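Local Government Finance
Unit 7 handout: Paying for a culvert or road repair after a flood
3 Dec 2018

Read this before the seminar. The Skoneck Road case is used again in Unit 8, so keep your notes.

1. What a project cost is made of

The number in a council press release is usually the contract price. That is the amount agreed with the builder on the day of signing. It leaves out several things the council also pays for:

Design and survey work
Land or easement purchase
Moving water, power and phone lines
Traffic control and detour upkeep
Council staff time charged to the job
Contingency

When two published figures for the same job do not match, check first whether one is the contract price and the other is the full project cost. Check the year too. A figure in 2014 dollars and a figure in 2017 dollars are not comparable until one has been adjusted.

2. The Skoneck Road case

Skoneck Road crosses a creek on a low culvert. A flood in October washed out the east approach and left the crossing closed. The council's first estimate for a like-for-like rebuild was $600,000. The contract was later signed with Vikar for $900,000. The difference came from two changes: a wider opening under the road and a longer approach on the east side. Design costs and utility work were on top of that and were reported in a separate budget line.

The state relief program in this case paid 65 percent of eligible costs. Eligible meant putting back what was there before. The wider opening counted as an improvement, so the council had to pay for that part from its own roads budget or borrow for it.
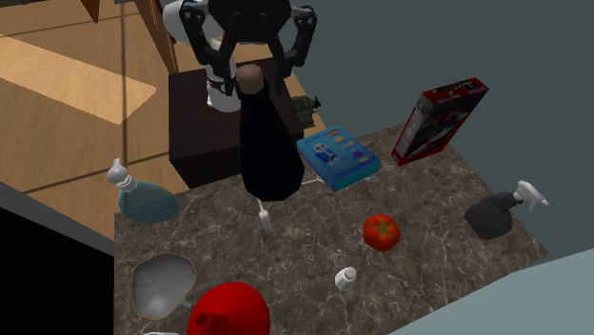
Merike Navickas objected at the budget hearing that the split made no sense to her: if the old opening was too small for the creek, then paying to rebuild it at the same size was paying for the next washout. She asked for the rule to be raised with the state before any contract was signed.

The council did write to the state. The reply said that improvements could be covered only where a current design standard required them. The engineer's report had recommended the wider opening but had not tied it to a standard - a gap in the paperwork that mattered a good deal. We will look at the wording of the report in class.

3. Change orders

A change order is a written change to the contract after signing. It can raise the price, lower it, or only move the finish date. Skoneck Road had a small one for extra rock fill. Read the unit rates in the original contract before deciding whether a change order is fair.

Ademir Macedo's chapter in the course reader covers change orders on the Kotian bypass. Skip the section on tolls.

4. For the seminar

Bring a one-page note on the following:

Which Skoneck Road costs would you list as eligible, and which would you not?
Where in the budget should the council's own share appear?
What should the press release have said about the $900,000?

Use the budget extract in the course folder. Page numbers refer to the printed version - the online copy is numbered differently.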